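Saturday at the Dringate home media meetup
By Tania Weerasinghe
March
14 comments -- 6 shares

I drove up to Dringate for the spring meetup, mostly to see the new Siltetti skin on a real TV. It was held in the old corn hall, built in 1857, and the doors opened at nine. Entry was free, parking was not.

The first room was all skins and front ends. Siltetti had three screens going off one server. The home screen now takes as many shortcut rows as you like, and each row can point at a library, a playlist or a saved filter. I asked for a row of kids' movies under a certain running time and the developer built it in front of me with the remote, no keyboard. It limits the row to 300 items by default. You can raise that, but he said older sticks start to stutter when you scroll fast.
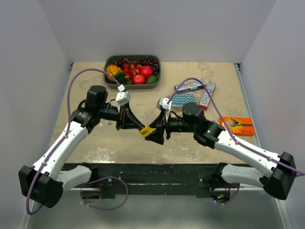
Library scanning was the talk I had come for. Pathirana is a small add-on that watches your folders and only rescans what has changed, and version two is due out before summer. The speaker ran it on a library of 357 movies and it was done before he had finished explaining the settings page. TV shows with odd numbering still need a hand-written file. He also spent a while on artwork, which matters to me, as I keep my own videos in the same library and make the thumbnails myself. A wide shot with plain pale walls behind it, like the one with the two white and black arms reaching in over a beige tabletop, crops well to a landscape tile and leaves room for a title along the top. Busy pictures turn to mush at that size. He suggested saving the poster and the landscape version separately so the skin does not have to guess.

Lunch was sandwiches from a table in the hallway. I talked to a couple running everything off a ten-year-old laptop with the lid shut. They had no complaints.

After lunch came Dandum, the remote access plugin. I have never got it working at home and I still haven't, but I know why now -- my router hands out a new address every night and I never set up the name lookup. The session ran 90 minutes and half of it was questions. Most of them were on PIN codes for kids' profiles. At the moment the PIN hides a library from the home screen but search still finds the titles. A fix is in testing. Until then the advice is to make a separate user with no access to that library at all, then switch users from the power menu.
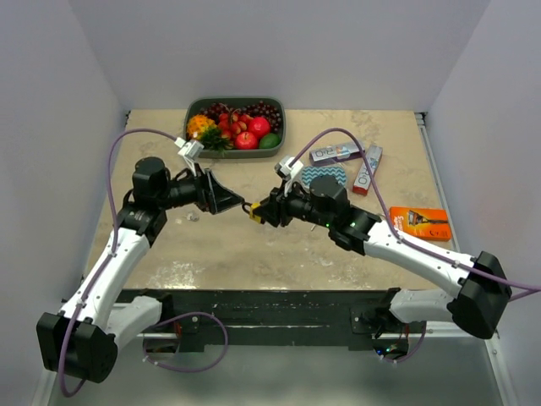

What I changed when I got home

I set up two users, one for the kids and one for us. I moved the home videos into their own library and turned off online lookups for it, so my files no longer get matched to movies I have never heard of. Siltetti is on the living room box. The bedroom box is staying on the old skin until I find out if it has the memory for it.

The next Dringate meetup is in the fall, same hall. I have asked for a session on subtitles.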